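Weltonico Akmont – Lave-linge séchant à chargement frontal
Guide d'installation et d'utilisation

Chapitre 4. Première mise en service et entretien du linge de couleur

Lisez le chapitre 3 (raccordement à l'eau et vidange) avant de continuer. Les brides de transport doivent être retirées et l'appareil mis de niveau.

4.1 Cycle à vide

Le premier cycle s'effectue sans linge. Il élimine les résidus des essais en usine.

1. Ouvrez le robinet d'arrivée d'eau à fond et contrôlez le raccord.
2. Branchez la fiche secteur. Le voyant de veille s'allume.
3. Versez une demi-dose de lessive en poudre dans le compartiment II.
4. Fermez le hublot. Un déclic indique le verrouillage.
5. Tournez le sélecteur sur Coton 60 et appuyez sur Départ.
6. En fin de cycle, attendez l'extinction du voyant de porte, soit environ 2 minutes, puis ouvrez le hublot.
7. Essuyez le joint avec un chiffon sec.

Remarque : si l'afficheur indique E12, le débit d'eau est insuffisant. Fermez le robinet, nettoyez le filtre du tuyau et relancez le cycle.

ATTENTION : ne rebranchez jamais l'appareil avec les mains mouillées. N'utilisez ni rallonge ni prise multiple.

4.2 Tri et préparation

Séparez le blanc, les couleurs claires et les couleurs vives. Les textiles neufs de teinte soutenue se lavent seuls les premières fois. Videz les poches, fermez les glissières et retournez les vêtements imprimés. 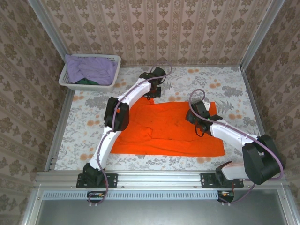 Le programme Couleurs+ limite la température à 30 °C et remplace l'essorage final par deux essorages courts. Il convient aux nappes, aux rideaux légers et aux housses de teinte unie. Une étoffe orange vif étalée presque à plat, avec un long pli en travers, se contrôle facilement avant lavage : repérez les petites marques foncées et traitez celles qui sont des taches. Lissez aussi les plis à la main avant de charger le tambour. Pour les grandes pièces, ne dépassez pas la moitié du volume disponible.

Pour vérifier la tenue d'une couleur :

1. Humidifiez un coin peu visible du tissu.
2. Pressez-le entre deux feuilles de papier absorbant blanc.
3. Si le papier se teinte, lavez la pièce séparément à froid, sans trempage.

4.3 Dosage

Le bac comporte trois compartiments : I pour le prélavage, II pour le lavage, et le compartiment marqué d'une fleur pour l'assouplissant. Respectez le repère MAX. Une lessive liquide se verse derrière le volet amovible, en position basse. En eau douce, réduisez la dose indiquée par le fabricant de la lessive.

ATTENTION : ne mélangez pas de produit chloré et de détartrant. Le mélange dégage des vapeurs toxiques.

4.4 Séchage

1. Retirez la moitié du linge si le tambour est plein.
2. Appuyez sur Séchage, puis choisissez Repassage ou Armoire.
3. Sortez le linge dès le signal sonore et secouez chaque pièce.

N'introduisez pas de caoutchouc mousse ni d'article taché d'huile ou de solvant. Le hublot peut être très chaud pendant le séchage ; tenez les enfants à distance.

4.5 Pièces et assistance

Filtre de vidange : référence 3666.
Joint de hublot : référence 362.

Relevez le numéro de série à l'intérieur du hublot avant d'appeler. Le service Weltonico répond du lundi au vendredi, sauf le jeudi après-midi.

Suite au chapitre 5 : Nettoyage du filtre et du bac à produits.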